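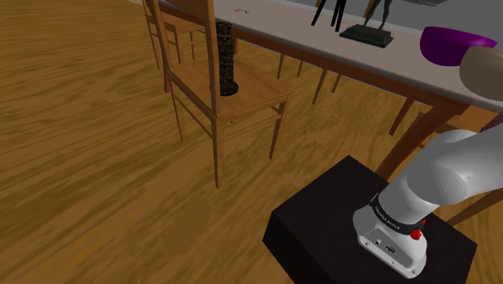 What does Idness do?

We teach adults to cook plain, everyday meals at home, in small evening classes held at our school on Cosgrove Street.

Idness opened in March with one class and a borrowed set of pans. Since then, 1128 people have finished our basic course. Most of them had never cooked more than eggs or pasta when they signed up. Some had recently moved out on their own, and others had a new diet to follow and did not know where to start.

Our basic course covers knife skills, soups, rice and beans, roasting, simple sauces, and how to plan a week of dinners. Every class ends with a meal that the students eat together. We also run a shorter course on bread and a course on cooking for one.

We do not train professional chefs. If you want to work in restaurants, the community college has a full program and we are glad to give you the contact details. 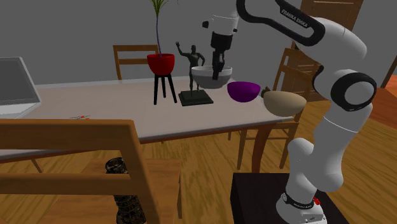
Sylvie MacPherson

I started Idness after 11 years of running a school lunch kitchen. Parents kept asking me how to make the lentil soup, and I kept writing it out on the backs of order forms. Later I taught it on weeknights in a church hall, and that became the first class.

Rawiri Sutcliffe joined as the second teacher. He worked as a baker before he came to us, and he wrote the bread course. He also handles our buying. Most of our vegetables come from Iltari, a farm stand north of town, and our flour comes from Brikuda Mill.

Our teaching has not changed much. We keep the recipes short and we repeat the basic steps until students can do them without looking at the page. The recipe binder now holds 337 recipes, and each student takes home a printed copy of the ones used in their course.

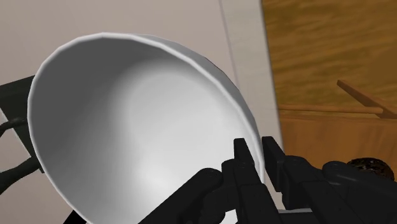

2 min read

Classes start at 6:30 p.m. and end by 9. Aprons, knives and ingredients are included in the price. Please wear closed shoes and tie back long hair. Tell us about any food allergies when you register so we can change the menu before the course begins.

If you have to miss a night, you can make it up in the next course at no charge. Refunds are given up to a week before the first class.

We set aside more than 100 places a year at half price for people on a low income. There is a box to check on the registration form, and we do not ask for paperwork.

The office is open from noon to 5 p.m. The entrance is on the side of the building, next to the bike rack. Street parking is free after 6.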